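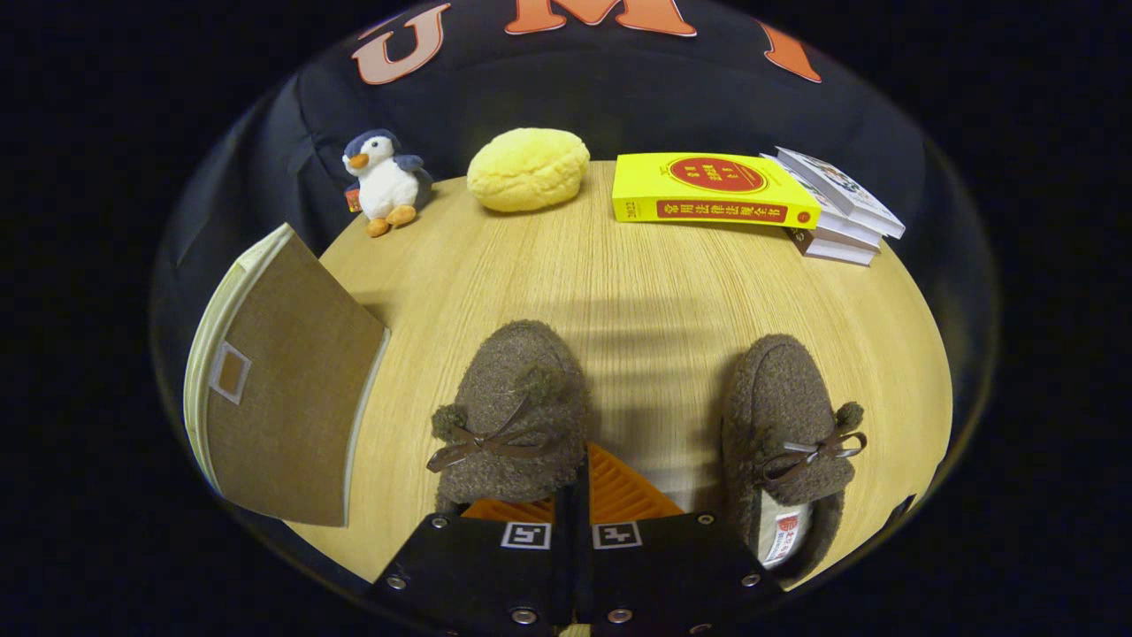 Slide 1: A small table and what ends up on it

Hi everyone! Thanks to Zhuoran Kang for setting up the room and for letting me go first. (Wait for the door to close.)

I want to talk about little round tables. I love them, and I think most of us treat ours badly. Mine at home was a mail pile until February.

Point to the penguin first, people always look there anyway. Navy and white, orange beak, leaning back on the cloth. A soft toy gives your eye a place to land before it gets to the books, and it makes a table feel like someone lives there.

Then the pale yellow cushion next to it, the one like a bun. Ask: who else wants to eat it? Pause for answers.

Slide 2: Books are furniture too

The fat yellow one is 常用法律法规全书, a big collection of commonly used laws and regulations. Not cozy reading! But look how well that yellow works with the cushion. Lay a heavy book flat and it turns into a little platform. Try a cup on it at home, or a plant if you trust yourself.

The paperbacks are stacked a bit crooked and I'd leave them that way. A perfectly squared stack looks like a store. I would pull the top one in, though, its corner is out past the back of the table and elbows happen.

Big brown notebook on the left: lovely linen texture, and the plain cover calms down all that yellow and orange. If you use yours every day, keep it at the front where your hand goes.

Slide 3: Your turn

Hand out the Demavora cards, 3 per group. Groups get 14 minutes. Each card names an object, and you have to find it a place on the table without taking anything off. Vinh Cao has the timer.

If they finish early, do the color round: pick one color, find it twice.

Skip the Wondska story if we're running over. (It's long, and I always get the ending wrong.)

Questions, then tea.

Last updated 30 May 2023
200 shares
14 comments
Search talks and notes Go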